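The pink plate was meant for cake. Guoqing Lu bought it in May from a shop called Onitz, and it has never held a crumb.

"I put the tape measure on it the first evening," Lu says. "After that it was ruined for cake."

Lu is the author of Things on Plates, a newsletter put out by Zerell Press with 892 subscribers, "most of whom I believe to be alive". Its subject is the small stuff of a household that belongs nowhere in particular. Each issue takes a plate and asks what should live on it.
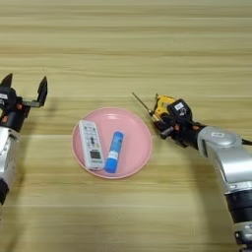 "People buy drawer dividers," Lu goes on. "I have owned 13 of them. A divider tells you where a thing should be, and you resent it. A plate just sits there with its rim up."

The rim matters, apparently. A tray without one is "a shelf with ambitions". I ask what earns a place.

"Anything you have ever shouted about. The remote control, obviously. In our flat in Horkuvia we lost the remote for an entire summer and slept with wet flannels."
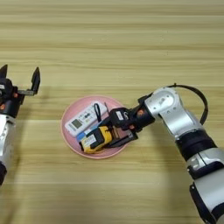
"And a tape measure, or else you measure the sofa in hand spans and it doesn't fit through the door. I speak as someone who has sawn the leg off a sofa."

Was it a nice sofa?

"It was my sister's sofa."

The drill is a sorer point. Lu accepts that one will not sit politely beside a remote, and that a home needs one anyway. Issue 8 argued for giving it a plate to itself. It drew 281 replies, few of them kind.
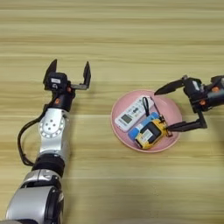
The pink plate, with a remote control on it

Asked about the table, Lu becomes almost tender. Pale wood, plenty of grain, no cloth. A cloth hides screws. Lu's cat, Mao, has views on screws and is not allowed in while they are out. 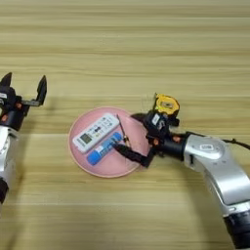

Remote control, glue stick and precision screwdriver on the pink plate.

"The glue stick was a late convert," says Lu. "I used to keep it with the pens, where it went to dry out in company."

I mention that I came with biscuits. Lu looks at the packet for some time, then fetches a saucepan lid.

Recent interviews
The woman who irons maps
Forty winters with one kettle
A short talk about string

Get our letter by email once a month. You can unsubscribe at any time.

Contact us | Copyright, all rights reserved | Back to top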